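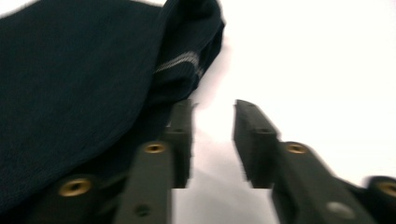
**Wosbridge Girls' Soccer: progress report to the Fenutik Fund**

Sep 27, 2024

Your grant of $3000 has been spent, apart from a small sum being fought over by the goalkeepers.

**Field.** The drainage work at the Shawky Road end finished in August. We can now take corner kicks from both sides, a luxury the under-12s have celebrated by putting most of them behind the goal.

**Players.** Registration stands at 40, up from 16 in March. We had promised you a second team by fall and we have one. It has lost every match so far, though the last defeat was by a single goal and the parents behaved as if we'd won the cup.

**Coaching.** Fumiko Shibata passed her license course and runs both weekly sessions. She has banned the phrase "just kick it," which leaves several of our assistants with very little to say.

**Travel.** Less good. Govia Coaches raised its price after we booked, so we dropped one away tournament and will carpool to the rest.

**Still to do.** New nets, and a referee for the 8 home games left this season. The last one has moved to Ohio. We're told it was for work.

Next report in March, with receipts.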